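Search this site Search

Break-ins at lock-up garages: what we know so far

Jan 9, 2026

Four lock-up garages behind Durnow Road in Cleltville were broken into over the Christmas fortnight. Police say the padlocks were cut in each case, and that tools and bicycles were the main things taken. One owner also lost a set of winter tyres.

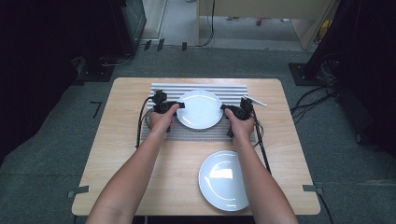

Photo: Hultilis Newsletter

A similar run of thefts took place in October, when eight garages on the Lenz estate were entered on a single night. Officers have not said whether they think the same people are responsible. Two of the bicycles stolen then were found for sale online and have been returned.

Residents who rent a garage from Hultilis Housing can ask for a closed-shackle padlock, which is harder to cut. These are free while stocks last, one per garage, from the Hultilis office on production of a rent card. More than 10 have been handed out already. 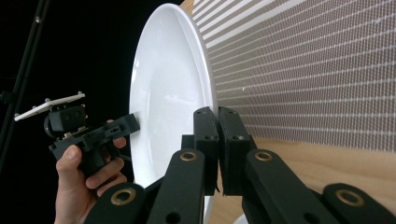

A hand and a gripper on a big plate.

If you find your garage has been forced, do not go in or move anything. Ring 101 and ask for a crime number, then let the Hultilis office know so that the door can be made safe. Ring 999 if someone is still there.

It helps to have frame numbers and photographs of anything valuable. Bicycle marking will be offered in the car park at Lenz Hall next month, from 10 until noon. Bring the bike and something with your address on it. Lighting behind Durnow Road has been reported as faulty and is due for repair.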